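4. Tables, floors and the sound of a shared room

4.1 Why we looked at furniture at all

When we began visiting study rooms in Hineo, our interest was in walls and ceilings. Most of the writing on noise in small libraries deals with those two, and for good reason: they are the largest surfaces in the room and the easiest to change on paper. What surprised us, and quickly became the most enjoyable part of the work, was how often the people who use these rooms wanted to talk about the tables. They spoke of the thud of a bag, the scrape of a chair leg, the ring of a spoon in a cup two seats away. Very few mentioned the ceiling.

This section follows their lead. It deals with the sounds that start at the table or under it, and with the way that tables and floor coverings work together. Readers who want the reverberation times for the empty rooms will find them in Section 3.

4.2 Rooms and readers

We worked in 36 rooms belonging to the Pemine reading-room network, which runs small study spaces above shops, in former schools and, in one delightful case, in a disused ticket hall. Each room was visited during normal opening hours and again after closing. Mojtaba Hosseinzadeh made all the sound recordings, using the same microphone height throughout, and the first author talked with readers as they left.

In all, 57 readers agreed to a longer interview. They were asked to describe the last sound that had made them look up from their work, and then to say where in the room they thought it had come from. We let them answer in their own words and sorted the answers afterwards. Two of us did the sorting separately and then sat down together over the disagreements, nearly all of which concerned cups.

The recordings gave us more than 3,000 separate sounds that stood clear of the background. A sound was kept if it had a sharp start and could be matched by ear to something ordinary: a dropped pen, a closing book, a chair, a door. Speech was removed at this stage and is treated in Section 5.

4.3 What the floor does

The floor matters enormously. In rooms with bare tile or boards, chairs were the loudest regular source, and readers named them first. In carpeted rooms chairs almost vanish from the recordings, and the sounds that remain are nearly all made on the table top. We had expected carpet to make a room quieter across the board. It does lower the overall level, but it also leaves small sounds more exposed. A pen rolling along a table, which passes unheard on a tiled floor in a busy hour, can be picked out easily in a soft, hushed room with eight people in it.

Esfahani described something close to this in her study of waiting rooms, where she called it the problem of the last noise. We like the phrase very much and have borrowed it ever since. Once the chairs are quiet, the cup becomes the last noise. Quieten the cup with a mat, and somebody's keyboard takes its place.

Carpet thickness had less influence than we thought it would. Thin carpet tiles did nearly as well as deeper pile for chair noise, and the staff we spoke to preferred them by a wide margin, as a stained tile can be lifted out and swapped in a few minutes. Rugs laid on hard floors gave mixed results. They helped where all four chair legs stayed on them, and were worse than nothing where a chair had to be dragged over the edge.

4.4 What the table does

Table tops differ far more than their looks suggest. A thick top on a solid frame gives a short, dull knock. A thin top on a light frame behaves like a drum, and the worst we met could be heard from the staircase. We tested each one with the same paperback, dropped flat from a fixed height, and the loudest reached 70 decibels at the neighbouring seat. It was wonderful to watch how quickly staff took to this test; in three rooms they had moved the noisiest table into the corridor before we had finished packing up.

The shape of the table turned out to be worth recording too. We can find no acoustic effect from rounding the corners, and would not expect one. What it changes is how people move. At square-cornered tables in narrow rooms, readers leaving a middle seat tended to push the table as they passed, catching a hip or a bag on the corner, and each push produced a knock or a scrape. At tables with rounded corners they slid past more often without contact. The difference was clearest in the late afternoon, when the rooms filled up and coats were hung over the chair backs.

Pale wood was the most popular finish among the readers we interviewed, who called it warm, calm and easy on the eyes. Several were convinced that it was also quieter. Our recordings show no sign of this, though we would be sorry to see the belief fade, as people who think a table is quiet do seem to set things down on it more gently. Figure 4 shows a combination that readers often asked for, a pale top with rounded corners over carpet.

Figure 4. Light wooden table with rounded corners on grey carpet.
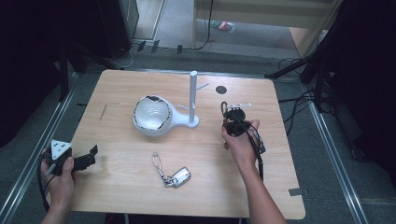 4.5 Changes made during the study

The Zidareck room asked to try some of these ideas straight away, and we were very glad to help. In April its staff fitted felt pads to the chairs, laid carpet tiles in the back half of the room and put cork mats beside the kettle. The tables stayed as they were. Chair noise in the back half fell at once, and readers began choosing those seats first, which moved much of the cup noise there as well. The staff have now placed mats on the tables at that end, and we plan to record there again when the windows are closed for the winter.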